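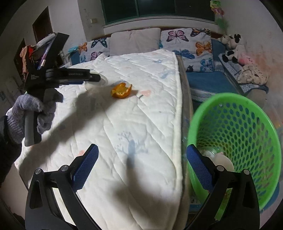 Bhuiyan Home Tasks Team

The team has begun a new round of hand-guided recordings for Lolia, its tidying-up project. People carry out each chore with hand-held grippers, and the recordings are used to teach a robot arm the same movements.

The present task is clearing small leftovers from a soft, quilted surface, with orange peel and thin plastic bags among the things to be picked up. Earlier recordings were made on a bare worktop at Skaltora, where the items slid more easily and the cloth did not bunch up under the fingers.
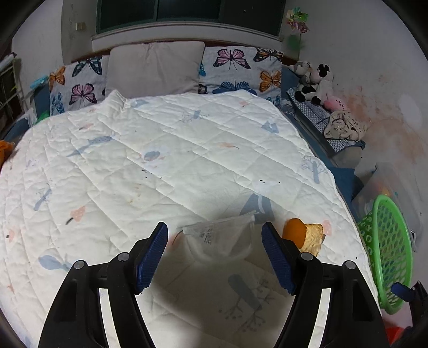

Open gripper fingers over a quilted cover, with a small clear bag between them.

The plan is for 56 recordings per item, made in 3 homes. Each one starts with the fingers open and stops once the item has been let go. Takes in which the cover is dragged along will be kept and marked separately.

Hirnis will run the first training on the new recordings in August. A remote-control version of the task is to follow, using 11 of the same items.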